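Keeping a shelf of jazz records and CDs in decent shape

I have been buying records since I was fifteen, mostly jazz, mostly the noisy end of it, and I've made every storage mistake going. So when people at our swap table ask me how I keep things clean I have plenty to say (too much, my wife would tell you). These are the habits that stuck.

Stand everything up. I know, you've heard it. But I still see lovely old piano trio LPs lying in a pile on somebody's amp, with a plant on top! Upright, snug but with enough slack that you can pull one out using two fingers. If you have to tug, the row is too tight and you'll get ring wear on the jackets.

New inner sleeves before anything else. Paper sleeves shed, and the dust goes straight into the groove. I switched to poly-lined ones and I keep the old paper sleeve tucked in behind if it has printing on it. A pack of 100 lasts me most of a year, and I always put in the order in March when the basement is bearable again and I feel like sorting.

Box sets are their own headache. The cardboard wallets in CD boxes grip the disc so hard that you scratch it on the way out. Squeeze the wallet open along its edges like a coin purse and let the disc slide into your palm. Jui-lin Leung taught me to slip a thin liner inside each wallet, and I've done it for every box I own, including a live saxophone set on Pukel that had already picked up hairlines. The liners make the box a bit fat, so the lid may sit high for a while. Mine settled.

For wiping CDs, go from the center straight out to the rim, never around. Plain water with one drop of dish soap takes care of fingerprints. Rinse, shake, pat. Don't use your shirt, please, even when you're in a hurry and it's a soft one.

LPs get a dry brush before each side, and a wet clean only when I buy them or when something sticky has happened. I mix distilled water with a very small splash of isopropyl and keep it well clear of the label. Shellac 78s are different: no alcohol at all, ever, it eats them. I learned that on a Vondgate dance band side I'd paid thirty dollars for and I'm still sore.

Musty jackets! Everybody asks. Open the jacket like a tent, stand it in a big plastic bin with a dish of baking soda (the dish must not touch the cardboard) and close the lid for 7 days. Take the record out first and store it somewhere else in a fresh sleeve. It won't get rid of real mildew, but it handles the "grandpa's garage" smell pretty well.

Price stickers come off with a hair dryer on low. Warm the corner, roll it back with your thumb, stop if the ink starts lifting with it. On a glossy jacket I'll use a dab of lighter fluid on a cotton swab for what's left behind. On matte, leave the gum alone, you'll only make a shiny patch.

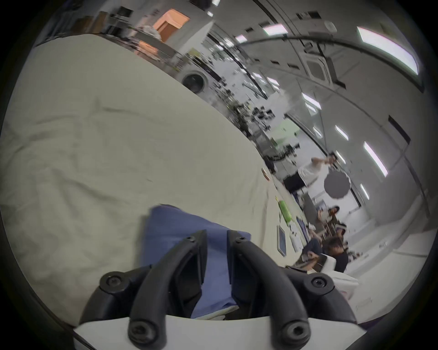

No. 30

Now, cloths. Wash them apart from towels, with no fabric softener, and hang them up to dry. Softener leaves a film and you'll spend the evening wondering why your Ngubane quartet LP sounds like frying bacon. I keep one cloth for discs and a different one for the shelves and the turntable lid, and they live in separate drawers so I can't mix them up at midnight.

Stylus: brush from back to front, same direction the record travels, and lightly. I do it every time I sit down to listen. If there's a fuzz ball on there after one side, your record needs the wet clean I mentioned.

One more, from Gisela Schmieder, who has far more records than I do. Write down what you own and where it sits, even if it's only a school notebook. She files by leader, then by year, with duets under whoever is named first. I tried filing by label for a while and could never find a thing, so I've gone over to her way. Take the notebook along when you go shopping. I've bought the same Trundix trumpet record three times now and the third one was the most expensive.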